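Votach project reports fewer failed grasps with a "second look" method

Robot arm learns to check its own grip before it lifts

Researchers on the Votach project have published results for a method that lets a robot arm judge whether it is holding an object well enough to move it. The method uses the same cameras and the same arm as the group's earlier work. What has changed is the order in which the robot decides things.

Most systems of this type choose a grasp, close the gripper and carry straight on with the task. The Votach method adds a short pause after the fingers close. During the pause a small learned model compares the current camera view and the position of the fingers with what it has met in training. It then gives a single score. If the score is too low, the arm opens the gripper and tries again from a slightly different angle.

The work was carried out by Utel, which leads the project, together with its partner Imau. The model was trained on 984 grasps recorded at a single tabletop workstation. A person operated the arm for all of them and marked each grasp as sound or unsound once the lift had been tried.

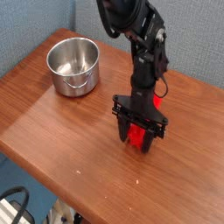
The gripper holding a red object close to the tabletop, with a metal pot at the back of the table.

The test task was to pick up an item and place it in an open container. The team ran it with 63 household items that had been left out of the training set. Without the check, the arm dropped or misplaced 29 of them on the first attempt. With the check switched on, and all other settings left alone, the number fell to 12.

"We had spent a long time trying to choose better grasps, and the gains were getting small," said Raluca Marinescu, who led the study at Utel. "Asking the robot to look again once it has hold of something was a much cheaper change. It costs a little time on each pick, and on easy objects that time is wasted. We think that is a fair price for now."

Long items gave the most trouble. A gripper can close firmly on one end of a long object and still let it swing when it leaves the table, and the model learned to give many of these grasps a low score. It was less reliable with soft items, which change shape as the fingers press on them. Several of the remaining failures were of this kind – the score was high, but the item slipped during the move.

Fatos Omerović, who built the recording set-up at Imau, said the results should be read with some care. "It is one arm, one gripper and one table. We don't yet know how much of this carries over to different hardware, and a new gripper would almost certainly need new training data."

The training recordings, the grasp labels and the code for the check will be released in September under an open licence. A written account of the method, including the full list of test items and the result for each, is available from the project office on request.

The next stage of Votach will repeat the test with a second type of gripper and a larger share of soft items.

Ends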